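7 min read

Materials for Everyday Goods, Unit 2: Wood That Gets Handled

Welcome back, everyone. Last time we spent a good long while on how a tree grows and why the growth rings matter, and I promised we would get to finished goods before July, so let's do that. Please have your notes from Unit 1 handy, especially the page on moisture, since I'll lean on it more than I probably should.

Most of what gets written about wood is about buildings and furniture. Fair enough, those are big and expensive! But think about the wood you touch with your bare hands in a normal day: a spoon, a broom handle, a drawer knob, a brush. These small things have a hard life. They pick up oil from skin, they get splashed, they get dropped, and then they sit in a steamy bathroom or next to a stove. A tabletop gets a coaster and a little sympathy. A spoon gets the sink.

Grain direction comes first. Wood is strong along the grain and fairly weak across it, so a handle wants its grain running the long way. If it runs across at a narrow spot (we call this short grain), that spot is where it will snap. Try it with a craft stick and you'll feel the difference right away.

Next, the finish. A film finish such as varnish or lacquer sits on top and keeps moisture exchange slow, but once it chips, water can creep in underneath. An oil finish soaks in and is easy to renew, though it asks for more attention from the owner, and owners forget (I certainly do).

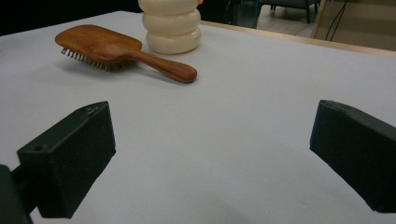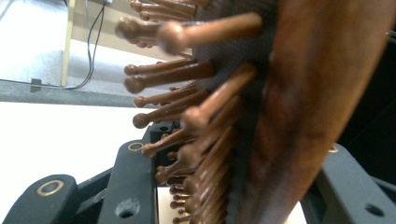
Fig. 3. Paddle hairbrush with a reddish-brown wooden body.

Then we have joints between wood and something else, which is really the heart of this unit. Wood swells and shrinks with the seasons, mostly across the grain. Metal and rubber move on their own terms. A tight fit in a dry winter may be far too tight by the end of a humid summer, and a good maker leaves a bit of room or picks a glue with some give.

Our case for discussion is the Turkurgate workshop, which turned out 357 broom handles in one season and had 13 come back split at the ferrule. The stock had been dried properly, but it was then stored in a damp shed before fitting. Read the Pistutero handout on storage and decide what you'd have changed first. There's more than one decent answer.

For Friday: bring one small wooden object from home, nothing precious please, and write 200 words on its grain, its finish and any wear you notice. The Grenik reader, chapter 2, covers the vocabulary. If you get stuck on the finish, just say what you tried and why you're unsure.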